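28 May 2026

Got forty minutes with the woman who keeps the handling rules at Endetti. She was between a shift handover and a call with the Clustitz people, so this is written up fast from my notes and a recording with a lot of fan noise in it. Quotes are hers, lightly trimmed.

First thing she did was correct my question. I asked about the safety standard. "Which one? There's the one the lawyers read and there's ours." Theirs is a house document, called the Skurudetti rules after the building where they got written. It sits beside the formal risk assessment and covers the stuff the assessment never gets down to: who can touch what, when a run counts, what goes in the log, how you leave a cell at the end of the day.

It used to be long. "It was 55 pages. I wrote a good part of it so I can say this. It was terrible. People signed the last page and went back to doing what the person next to them did."

Now it's four pages. Printed, in a sleeve, at each station. The long version still exists as a reference and she gets maybe one request a month for it.

So what got cut? Mostly definitions, she says. Also a whole chapter on emergency stops that repeated the manufacturer's manual and got one thing wrong. "We'd copied it from an older controller. The reset order was different. That sat in there for a long time with my initials on it."

That one clearly still bothers her. She came back to it twice.

What stayed, in the order she gave it to me:

- Hands out of the reach area unless the arm is in hold and you said "hold" out loud
- One person owns the stop. Say who before you start
- Check finger pads at the start of every block, by touch, arm in hold
- Never fix a grasp by hand in the middle of a run. Stop it, mark it, start over
- Any change to the setup gets a line in the log, even if you change it back

The saying-it-out-loud rule got laughed at. New people feel silly. "I felt silly. You do it for a week and then you notice when someone doesn't, it's like somebody pulling out without a signal." They borrowed it from a contractor in Yang, where the arms are much bigger and the habit is older. She went out there last July to watch and mostly watched people talk to each other.

I said small grippers don't look like they could hurt anyone much. She didn't love that.

"Small is where people get lazy. Nobody puts a hand near a big arm. A little one on a bench, people reach right in to straighten something. You can get a fingertip pinched, you can get it pinched between the finger and the floor, and that hurts plenty. And then the arm's been pushed out of position and whatever you recorded after that is junk."

That last part she cares about as much as the pinching, I think. A lot of the rules are about records. The fourth one, no fixing a grasp by hand, is the most broken rule in the place by her account. Someone sees an object sliding, gives it a nudge, the run goes through, it gets marked good. She went back through one batch last year: 1,643 runs. How many had a hand in them?

"I'm not giving you the number. Enough that we threw out the batch."

All of it?

"All of it. You could've gone through and picked out the clean ones. There was an argument about that. But the log didn't say who was at the station for half of them so what are you trusting." She shrugged. The argument took longer than redoing the work, she says, and there are people at Endetti who still think she was wrong.

After that came the two-mark rule. A run is good or it's stopped. There used to be a third mark, "partial," and everything ended up in it.

I asked if she'd go back and do that differently. Long pause here on the tape. "I'd have killed partial on day one."

Clustitz has been pushing for something the two companies could share, a common sheet, so that operators who move between sites don't have to relearn everything. She's for it, sort of. Her worry is it grows again. Each site adds its special case, and every special case has a good story behind it. Her condition going in is that the sheet can't get longer. Add a line, take a line out. Clustitz haven't agreed to that yet. They want a section on cleaning, which she thinks belongs on the cleaning cabinet door.

Does anyone check? Yes, but not the way I assumed. No clipboard walkthroughs. A lead sits down at a station and runs a block alongside the operator, same as anyone, and then they go over the log together. "If I stand behind you, you'll do it right. If I'm sitting next to you and we're both bored, I find out what you do."

She gets checked too. Last time she'd missed a pad change in her own log. It's written up with everybody else's in the shared folder, she offered to show me, we ran out of time.

Asked about stops. Some places treat a stop as a bad mark for the operator. She was pretty sharp on this. Stops aren't counted per person, at all, the log doesn't have the field. They took it out. "If you count them people stop pressing the button. I don't need a study for that. I did it myself at my old job." What she does look at is stops per setup, and if one setup gets a bunch in a block they pull it and look at the fixtures first, the pads second, the operator last.

And lighting. I hadn't asked. She wants it in the rules and keeps losing that one. Blinds half up in the morning, all the way up by noon, and the wrist camera is seeing a diferent room. At the moment there's a line in the log for it, optional. It'll be not optional when she gets her way.

Training for new operators is two days. Used to be one. Day one there's no arm moving at all, you read the four pages, you say hold to a machine that's already in hold, you learn the log. People complain about day one. Day two you run blocks with somebody beside you. She said the ones who complain most on day one tend to be the ones who reach in on day two, then said I shouldn't make to much of that, it's just a feeling.

Last bit was about small objects with hinges, which she had strong views on and which I've pulled out seperately below, it's the part readers wrote in about.
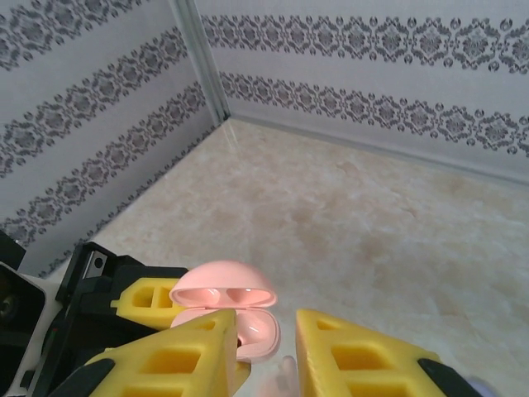 **GOOD PRACTICE / Small parts and lids**

Earbud cases like the pink one, held open between the yellow fingers, get their own paragraph in the rules. Glossy shell, rounded, a lid that moves. "Everything you don't want in one object."

The rule is to decide before the run whether the lid starts open or closed, and write it down. If it starts closed and it ends up open, fine, log that. But the start state has to be on the line. They had a stretch with no start state recorded and it made the runs useless for anyone wanting to look at opening.

Then pads. Shiny plastic gets a pad check before every block plus one in the middle, where most objects only get the first. Wipe the object as well, dry cloth, skin oil builds up from people setting it down.

And don't catch it. If a case drops, let it drop. "It's an earbud case. It'll live. Keep your hand back, say hold, then pick it up." She says that to every new starter, and she'd said it to one that morning.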